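Section 7: Folding and Sorting on the Bed

If you have followed the guide this far, your Flullen drawer inserts are built and sitting in the dresser, and the clean laundry is waiting in a heap somewhere. This section covers the folding itself. You will need the bed, the folding card that came in the flat envelope, and a bit of patience the first time through. By the second or third load your hands will know the order, and you can put the guide back in the drawer with the spare clips.

We suggest the bed because it is the biggest flat surface most of us own, and it is kinder to the back than the floor (though if your mattress is very low, a dining table will do nicely).

Before you start

1. Pull the sheet or bedspread smooth and tug the corners down. A wrinkle underneath has a way of pushing your folds off to one side.

2. Move the pillows to a chair. You will want the head of the bed later for your finished piles.

3. Turn on the overhead light, or open the curtains. Dark clothes are hard to read in a dim room, and you will be looking for seams.

4. Empty every pocket. Please do this even if you did it before washing.

Note: If your bedding is white or cream, keep brand-new dark clothes off it until they have been washed a couple of times. New dye can rub off on pale cotton. A colored or printed sheet is more forgiving, and it has the happy side effect of making black things easier to spot against it.

Folding dark and soft garments

Black clothes get a part of their own in this guide, as they were the subject of more letters than anything else in the first edition. The folds are the same as for any other color. The trouble is finding the edges, so take it slowly and let your fingers do some of the work.

5. Lay one garment across the bed, the long way from left to right, and spread it with your palms from the middle outward.

6. Find the end with the gathers, elastic, or ruffle, if there is one. Leave that end on your right. Gathered edges like to curl under, so smooth them only lightly and don't stretch them flat.

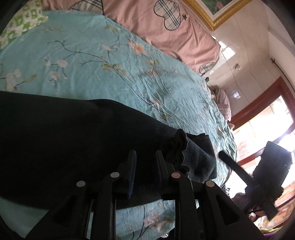
Qistina Wijaya wrote to us that she gave up on step 6 for months, having always started from the gathered end, and that her piles slid over as soon as she shut the drawer. Once she began at the plain end and rolled toward the gathers, the bundles stayed put, and she now does her nightshirts the same way.

We liked her method so much that we have added it to the steps as a choice. Use whichever suits the garment in front of you.

7. For a flat fold, bring the plain end over to meet the gathered end, then fold in half again. Press down gently and let the air out.

8. For a roll, begin at the plain end and roll toward the gathers, keeping your thumbs close together. Tuck the loose edge under.

9. Hold the folded piece against the folding card. It should be no wider than the card's short side. If it is wider, open the last fold and take in a little more.

Caution: Do not iron clothes directly on the bed, even for one stubborn crease. The padding holds heat, and a printed sheet can scorch before you smell anything.

Filling the inserts

10. Stand each folded piece on its edge in the insert, with the rounded fold facing up. You should be able to slip two fingers in at the end of the row. If you can't, the row is too full.

11. Put dark clothes in the section nearest the front of the drawer, where the light reaches them.

12. Keep gathered and ruffled pieces together in one row. They take up more room than they seem to, and they crowd plain shirts.

Note: The large insert comes with 2 movable dividers. Shahram Mirzaei asked whether both have to be used. They don't, and plenty of people leave one out for sweaters. Keep the spare with the clips so it doesn't wander off.

If a row keeps falling over

Check first that the divider has clicked into its slot on both sides. Next, look at the height of your folds. A piece that stands taller than the divider will lean, and its neighbors will lean along with it. Refold the tallest ones as rolls and try again.

Slippery fabrics may need the felt liner described in Section 2. Cut it a little short at first and trim from there.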